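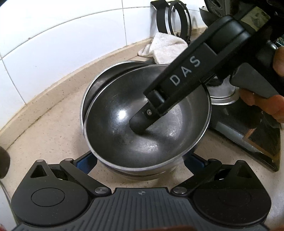

Zurine Two-Finger Hand Gripper Kit: Review

Apr 17, 2021

I bought the Zurine kit to go with a home build, a kitchen helper arm that I have been putting together on and off since November. The arm itself is from Ostance plans. The Zurine parts are meant to be built as a hand-held tool first, so you can learn what the fingers will and won't pick up before you bolt anything to a motor. I think that is the right order to do it in, and it is most of why I chose this kit over the Howells one.

Assembly

The box holds two bags of hardware, the printed parts and a folded sheet of instructions. Building one gripper took me 5 hours over two evenings. The linkage bars go on pivot pins, and the pins are a tight fit. I ran a drill bit through the holes by hand and they went in fine after that. Step 14 on the sheet shows the left bar upside down. Follow the picture on the cover instead.

Screws are all one size except for the fingertip screws, which are shorter. Put those aside early. I lost one under the bench and had to order a replacement, and the seller charged shipping on a single screw.

In use

I tried it on cups, jars, a sponge and a lot of bowls. Steel bowls are the hard case. The rim is thin and slick, and if you take it with only the ends of the pads the bowl swings. Set the pads deeper over the rim and squeeze slowly. Nested bowls are worse, as the inner one likes to stay put. A second gripper in the other hand helps.

Reach is good. The fingers stick out far enough to get at a bowl standing near the wall, with bottles behind it, and I didn't have to move everything off the counter first.
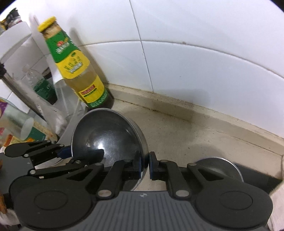
Wear

My log stands at 1,055 squeezes on the first set of pads. They still grip, but the edges are starting to lift. The pivots have loosened a little and there is now some play at the tips. For hand use it doesn't matter. On a powered arm I would want bushings, and Zurine doesn't include them. Astthorpe sells a set that fits with light sanding.

Cleaning is a chore. Crumbs and grease get into the linkage, and the only way to get at it properly is to take the pins out.

Good: strong pads, long reach, spare parts sold separately.
Bad: error in the instructions, no bushings, hard to clean.

I would buy it again for a first build. If you already have a working arm and just need a hand for it, get something with bearings. The motor mount arrives next month and I will add a note on how it fits.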